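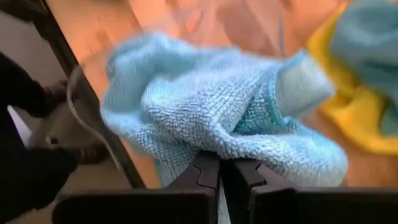

Timstead Housekeeping Supplies Working Group
Minutes of the meeting held 01/07/2021

Chair: Yu-na Seok
Represented: Timstead site office, Pacheco laundry services, Plamel supply desk
Apologies: Traretti

1. Minutes of the June meeting

Accepted with one correction. Under item 5, "yellow cloths for glass" should read "yellow cloths for dusting." Glass is done with paper.

2. Matters arising

2.1 Shelf labels for the supply closet have been printed. They have not been put up. Carried forward.

2.2 The request for a second drying rack was sent to the site office in June. No reply has been received. The chair will send it again.

3. Microfiber cloths

3.1 Color use. The present rule was confirmed without change. Blue cloths are for kitchen counters, sinks and tabletops. Yellow cloths are for dusting. The shade of blue has no meaning. Light blue and turquoise cloths come from different orders and are treated as the same cloth.

3.2 Sorting. Pacheco reported that blue and yellow cloths are still arriving at the laundry in the same bag. They are washed at the same setting, so this does no harm to the cloths, but the bags come back mixed and have to be sorted on site. It was agreed that sorting will be done at the table before cloths are put away, one color at a time.

3.3 Folding. Two methods were discussed: folding in quarters, and laying flat in a stack. Quarters was preferred. A stack of quarters fits the clear bins with the lid off and can be counted from the side. Cloths are not to be put away bunched.

3.4 Floor. Any cloth that touches the floor goes back to the wash, including clean ones dropped during folding. This was already the practice in the kitchen and now applies to all rooms.

3.5 Washing. No fabric softener. Low heat in the dryer. Pacheco asked that cloths with heavy grease be kept out of the general bag and sent separately. Agreed.

3.6 Worn stock. A cloth is taken out of use when the edge comes loose or the loops have gone flat. Plamel will supply 22 replacement cloths, all blue. Yellow stock is enough for now.

4. Air freshener and other sprays

4.1 Spray cans are to stand upright and apart from the folded cloths. One can leaked in a bin in June and the contents of the bin had to be washed again.

4.2 Item labels. The white label strip stays on each can until the can is empty. Handwritten marks may be added but must not cover the printed text.

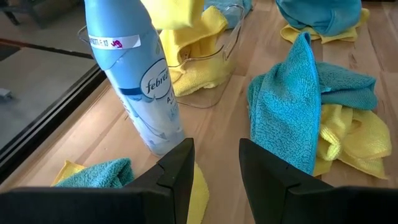
Item 4: labeled Febreze can on the sorting table, with blue and yellow cloths and the clear bin.

4.3 Placement of the label was raised. A strip stuck over the product name makes the cans slow to tell apart. New labels will go on the back of the can where there is room. Cans already labeled will be left as they are.

5. Bins

5.1 Clear bins were preferred over solid ones for cloths. Plamel quoted for 4 more of the same size. Approved.

5.2 Cloths are not to hang over the rim of a bin in storage. During sorting this is allowed.

6. Actions

Put up shelf labels: site office
Resend drying rack request: Yu-na Seok
Separate bag for greasy cloths: Pacheco
Replacement cloths and bins: Plamel
Copy of these minutes to Traretti: Yu-na Seok

7. Any other business

The lid of bin 9 does not close. It will be used without a lid.

Date of next meeting to be set by the chair.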